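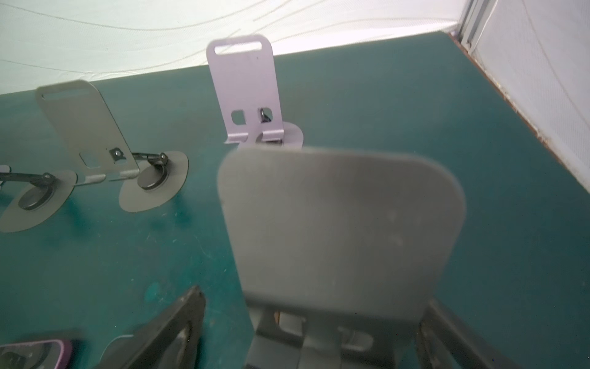

La coppa, ma bête noire

J'ai un problème avec la coppa. Un problème affectueux, si on veut : j'en achète trop, je la range mal, et je finis toujours par manger les dernières tranches debout devant le frigo, à une heure où les gens raisonnables dorment. Alors quand la rédaction m'a demandé un papier sur la charcuterie « quand on surveille un peu ce qu'on mange », j'ai d'abord ri, puis j'ai sorti ma balance de cuisine.

Première surprise, une tranche ne pèse presque rien. Enfin, une vraie tranche, coupée fine à la machine. Les miennes, taillées au couteau le soir de Noël, c'est une autre affaire (mon beau-frère appelle ça des semelles, et il en reprend). Sur le paquet de coppa Brivosach que j'avais sous la main, l'étiquette annonce 329 calories pour 100 grammes. Bon. Ce n'est pas un concombre. Mais 100 grammes de coppa, ça fait une sacrée pile, et il faut vraiment ne rien avoir d'autre à table pour en venir à bout.

C'est le sel qui m'a calmée. J'avais toujours lu les étiquettes en diagonale, en cherchant le gras, et je passais tranquillement au-dessus de la ligne du dessous. Depuis, le soir où il y a de la coppa, je ne sale plus l'eau des haricots, je laisse les olives dans leur bocal et je prends un pain sans croûte trop salée. On ne sent pas la différence, je vous assure – ou alors on la sent dix minutes et on l'oublie.

Pour en savoir plus, je suis allée voir Liliana Bellini, qui tient le comptoir de chez Marchetti depuis 18 ans. Elle m'a tout de suite demandé combien de personnes, quel plat derrière, quel vin. Moi, je voulais parler calories ! Elle a levé les yeux au ciel et m'a coupé deux tranches, une de coppa et une de bresaola. « Goûtez celle-ci, c'est du bœuf, il n'y a presque pas de gras. Et après vous me direz laquelle vous voulez. » J'ai voulu la coppa, évidemment. Mais je suis repartie avec les deux.

La bresaola, il faut le dire, c'est très bien. Maigre, un peu acidulée, parfaite avec du citron et de la roquette. Elle sèche vite, par contre : achetée le matin, mangée le soir, sinon elle prend un goût de carton. Liliana conseille de sortir la coppa du froid 20 minutes avant de servir, et elle a mille fois raison, le gras s'assouplit et tout le parfum arrive d'un coup. J'en mange moins comme ça, d'ailleurs. Glacée, elle n'a pas de goût, alors on y retourne, et on y retourne encore.

J'ai aussi essayé la version « allégée » de chez Zernik, celle au filet de dinde fumé. Je ne vais pas être méchante. Dans une salade de lentilles avec beaucoup de moutarde et d'échalote, elle passe. Toute seule sur une tartine, non, vraiment, rendez-moi ma coppa.

À la maison, on a donc pris un pli tout simple : la charcuterie va dans le plat, pas à côté. Quelques lanières sur une soupe de pois chiches, un peu de coppa grillée à sec dans la poêle et émiettée sur des poireaux tièdes, avec un œuf mollet. Les enfants ont l'impression qu'il y en a partout. Et le paquet dure jusqu'au lendemain, parfois même jusqu'au surlendemain si je l'ai caché derrière les yaourts.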